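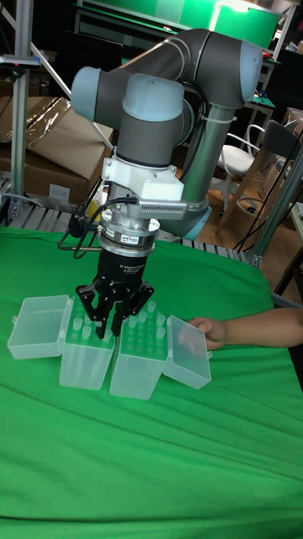

2 min read

05/04/2023

Spent the morning on tip boxes. Two out on the green cloth, side by side, lids open and folded to the outside so the racks could sit close together. I have settled on this layout after trying the lids toward the back in March, when I kept catching the latch tab with my sleeve.

The Ramalho tips came in a bag again. Racking by hand took 6 minutes a box, collar down, row by row, starting at the far corner. Gloves on throughout. The frosted boxes make it hard to judge the level from the side – better to look straight down over the grid.

Salvador Cardoso wants everything moved to the Hastix refills by summer. They drop in as a full plate and the racking goes away. His quote is for 300 plates, far too many for our shelf, and I said so. Brunov sells smaller lots but the plate sits high in our boxes and the lid will not latch. Tried it twice last month. Same result both times.

Washed the old green cloth at lunch and it shrank a little on the long side. It still covers the bench I use for weighing. The newer one stays where it is.

Autoclave log is up to cycle 118. Indicator tape ordered from Firkon, nearly a week late now. Wrote to them again.

Tomorrow: label the lids with the date racked, on the top face, pencil on tape. Marker comes off with ethanol. Also ask Salvador whether the small tips can share the lower drawer.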